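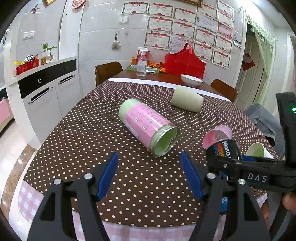
Polka-dot cloth with the sleeve of green paper cups

Tablecloth too short for the table, and how to store opened paper cups?
Asked by Maeve Buckley, May 20, 2025
Viewed 131 times

I have two questions about the same table. We are having a family lunch in July and I was trying out what I already own. The cloth is dark brown with white dots and a plain white border. It does not reach the end of the table, so bare reddish-brown wood shows past the border. There is a pink and white gingham trim on the near side that I like, and I would prefer to keep using this cloth if I can. Is there a way to deal with the bare end that doesn't involve sewing? I can do a straight hem but not much more.

Second question. I have a big stack of pale green paper cups in a clear plastic sleeve, and the sleeve is open at one end. I also have a few odd cups: cream, pink, and white with green inside. Last year I left a sleeve like this in the cabinet over the stove and the cups on the end got dusty and a little greasy. What do you do with them between parties? I don't want to buy a dispenser.

2 people found this question useful

3 answers

Agustina Figueroa
Accepted answer

For the cloth, put a runner across the bare end instead of down the middle. Any plain fabric will do. I would go with pale green to match the cups, or pink to match the gingham. Cut it wide enough to go under the border by a hand's width and hang over the end the same amount as the cloth hangs on the side. Lay the runner first and the dotted cloth on top, so the white border covers the raw edge. Iron-on hem tape from the fabric store takes care of the other edges. Test the tape on a scrap first.

If people will be sitting at that end, add a strip of non-slip shelf liner where the two layers meet. Otherwise the cloth creeps when somebody pulls in a chair.

For the cups, fold the open end of the sleeve over and close it with a clothespin or a rubber band. If there isn't enough plastic left to fold, pull a large freezer bag over the open end and tape it down. Store the stack on its side in a closet or a drawer, away from the stove. Don't stand anything on it, the rims bend easily.

The odd cups can go in a bag of their own. Wipe your hands and check inside each one before it goes in. Used ones should be thrown out.

Comment from Maeve Buckley: Thank you. I have an old green sheet I can cut up for this. I'll move the cups to the hall closet.

Kevin Ó Flaithearta

Just turn the table so the bare end is against a wall and put the food there. That is what we do and we have never bought a bigger cloth.

Comment from Maeve Buckley: It would block the back door, but thanks.

Morven MacBrayne

I use a lidded plastic bin for all the party stuff. Cups, napkins, candles, everything. Mine is a Mikard, but any brand with a tight lid is fine. Measure your sleeve before you buy, mine was too long for the first bin I got and I had to split it in two bags. I had around 50 cups left over from a school picnic and they were clean when I opened the bin again the next summer.

No idea about the tablecloth.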